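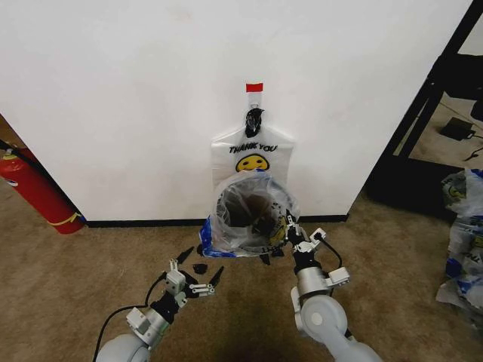 December, first thing. Yellow again. Bavent job is still not right and I want it on press before lunch. Their swatch dried too green for the third mix running, and looks worse next to the black. What they want is plain cheap cheerful yellow, same family as the smiley on a THANK YOU bag, black eyes, black smile, no shading, no outline trick. Flat color with a hard black on top. So stop adding the lemon. Started over from the warm base, tiny touch of white so it doesn't sink on the brown stock, and left the lemon in the cupboard where it belongs.

Mix as it stands now:
warm yellow base, 100 parts
opaque white, 7 parts
retarder, a splash, less than last time, it was crawling

Drawdown on the Vindale card and on the brown. Card is great. Brown still a bit dull but Ekkachai says leave it, they signed off on the brown knowing it was brown. Fair.

Screens

Fine mesh for the yellow was a mistake. Not enough ink going down, had to do a double pull and then the edges went fuzzy on the letters. Burned a new one on the coarse mesh. Old emulsion bucket nearly done so I used the last of it on this screen, and it went on lumpy down the left side. Held a light behind it, pinholes near the top corner, taped them. Somebody (me) should order emulsion TODAY.

Exposure: went up 6 seconds from the wall chart. Wall chart is for the old lamp. Cross it out and write the new one in please, whoever gets there first. Washout was clean, small type held, the inside of the "e" opened up which it had not done before.

Black screen is the one from the fall. Tension is a bit low in the middle but it printed fine on the test strips. Not restretching it for one job.

Press notes, morning

Registration pins drifted again. Left pin is the bad one, you can rock it with a thumb. Shimmed with card, then redid it with tape because the card compressed after a short stack. Off contact set a hair higher than usual, the yellow was sticking to the sheet and peeling up with a noise like a band-aid.

Squeegee: use the softer blade for yellow, harder one for black. I had them the wrong way round for the first handful of sheets and wondered why the black was flooding. Wrong-way sheets are in the make-ready pile, use both sides.

Sarmiento black is thick out of the can at the moment, the room is cold. Stood the can by the heater while I set up and stirred it til it dropped off the knife. Much better. Do not thin it, it goes brown at the edges and then it won't cover.

Overprint vs knockout. Bavent art came in with the yellow knocked out under the black, with no trap at all. No chance on this press. Filled the yellow back in underneath and let the black sit on top. Black on yellow is warmer than black on card, looks better if you ask me. Sent a phone picture, they said ok.

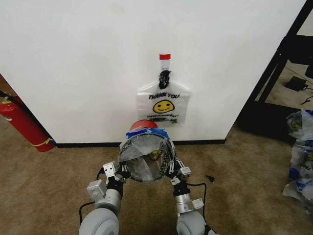

Wundetport poster

Parked. 2,000 sheets is too many for hand pulling with the rack we have and I said so. Ekkachai Saithong is going to ask if they would take a shorter run on better paper. If they say no we send it out and just do the covers. Art is nice though, one color, big type, lots of paper showing. Would be a shame.

Questions for them:
does the gray have to be a gray or can it be a weak black
who is trimming
is the bottom line of small type staying that small, because it will fill in, I have told them this before
delivery flat or rolled

Did a quick weak black anyway. Transparent base with a bit of the Sarmiento. Came out purplish. Touch of the warm yellow killed the purple, so there's that. Strip is pinned over the sink, label is on the back.

Ink drying

Yellow on card touch dry well before the rack was full. Yellow on brown slower, stil tacky when I stacked it, and a few sheets set off on the backs. Slip sheets next time. Black over yellow needs overnight, don't be tempted. I was tempted and there is a thumbprint on a good one.

Smell of the retarder is getting into the office, fan on low, door shut.

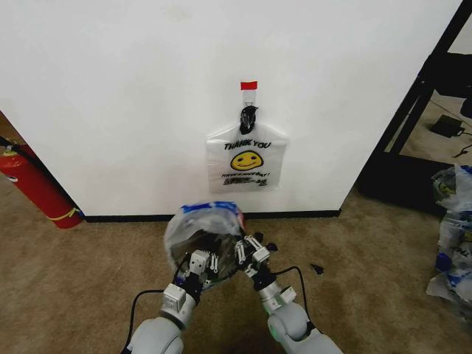
Left to do

Order emulsion. Also blue tape and a new left pin.
Clean the coarse screen properly, I only carded it off and wiped it, there's yellow drying in the corners.
Trim Bavent once the black is hard. Guillotine blade is leaving a burr, flip the stick first.
Keep the leftover yellow, lid taped, mix written on the lid. It will get asked for again.
Ring Wundetport about the small type.
Move the heater back.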